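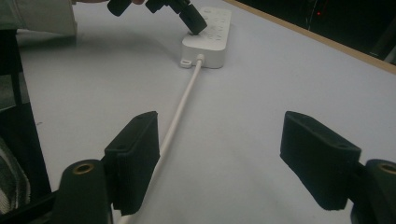 White power strip, black plug at the far end.

Oct 20, 2026
by the Skesero Walker
Filed under: Old Buildings, Local History

Quick one tonight, I have to be up early. The Pinero Block hearing got moved to November. Same room, same sign-in sheet at the door. If you wrote a letter already you do not have to write it again, I asked.

For anyone new — the Pinero Block is the long brick row on the east side of Endilow, the one with the bakery on the corner. Seven storefronts, apartments upstairs. The owner wants the whole row taken off the local landmark list so the back half can come down for parking. Forty spaces. That's the trade.

Went to the county records room on my lunch hour to look at the file. Thin. The original nomination is two typed pages and a map somebody colored in with pencil. It says the row is significant for "commercial character" and then pretty much stops. Nothing on the upstairs rooms. Nothing on the Kodikara print shop, which had the middle storefront and did every ballot, funeral card and feed store calendar in town for 80 years. How do you leave that out?

So that's what my letter is about. The back half IS the print shop. The press room was built on behind, with the big north windows and the loading door onto the alley. Take it down and you have a nice front wall with a parking lot stuck to it.

The staff report runs 155 pages, mostly appendix. Read the part on the alley side, skip the traffic study unless you like that kind of thing. They have the press room down as a "later shed." It has the same brick and the same arched window heads as the front! I went and looked again Saturday, in the rain, got some odd looks from the bakery line.

Still trying to find — an old photo of the alley with the loading door open. Somebody's grandmother has one in a shoebox, I'm sure of it. Also any calendars with the Kodikara name at the bottom, any year, even torn. I can scan and give them right back teh same day.

More when I've typed up my notes. The 1950s directory stuff is a mess and my handwritting is worse.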